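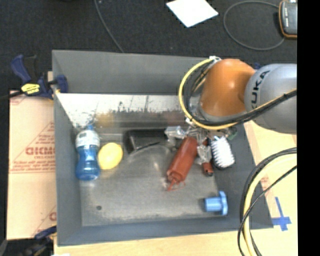
How to run a bin-picking demonstration for visitors

This page sets out how we run the picking demonstration on open days at the Brolberg workshop. It was written by Trí Kim and revised on 25 March 2026 after the visit from Uvville. It covers setting up, the demonstration itself and packing away. It does not cover programming the arm.

What you will need

The KUKA arm with its gripper fitted
One large grey open-topped bin
Two bar clamps
A mixed set of household objects
Blue tape
The printed visitor notes

Step 1: Clamp the bin

Put the bin on the wooden table within reach of the arm and clamp it on the left-hand side, one clamp at the upper corner and one at the lower. Push the wall of the bin with your hand. If it shifts, tighten both clamps and try again. A bin that has moved even slightly will put every pick out, and you will not notice until the gripper touches a wall.

Step 2: Choose the objects

Pick things that visitors will know from home and that differ in shape. Bottles, a brush with white bristles and the yellow lemon-shaped object all work well. Include one or two awkward items, such as the light blue plastic part with the flange. Nothing should weigh more than 200 grams, and nothing should be made of glass.

Put some objects on their own and let others lie close together. People like to see an easy pick first, but they ask better questions about the crowded part of the bin.

Step 3: Check the cables

Move the arm slowly through its full path by hand control before anyone comes in. Watch the yellow cable where it loops past the orange joint, and the black cables beside it. They should follow the arm without pulling tight. Check the thicker bundle by the table as well. Any cables on the carpet must be kept away from where visitors will stand.

Step 4: Brief the group

Take no more than 8 people at a time. Vy Phí gives the safety talk at the door, which covers three points:

Stay behind the line at all times.
Do not lean over the table, even when the arm is still.
If the operator says stop, stand still and wait.

Hand out the notes after the talk. If you hand them out before, people read them and miss the first two points.

Step 5: Run the first pick

Start with an object that has clear space on all sides. Set the speed to 75 millimetres per second. This looks slow to anyone who works with the arm, but visitors need time to see where the gripper is going. Say which object you have chosen, then start the movement. Keep the stop button in your hand throughout.

Step 6: Run the crowded pick

Go on to the objects that lie close together. Before starting, ask the group which one they would take first and why. At the Uvville visit most people chose the brush, and the operator was able to explain why an upturned brush is harder to grip than it looks.

If a pick fails, let the arm return to its starting position and try once more. After a second failure, move to another object. Do not reach into the bin to turn something over while the arm is live.

Step 7: Take questions

Allow ten minutes. The questions we hear most often are about speed, cost and what happens when the arm drops something. Send questions about cost to the Wakow office, as prices depend on the job.

Packing away

Park the arm, switch it off at the controller and lock the gate. Take the objects out and wipe the floor of the bin. Return everything to the box marked Tiêu on shelf 284. Leave the clamps on if there is another group the next morning; otherwise hang them by the door. Write any failed picks in the log, with the name of the object and how it was lying.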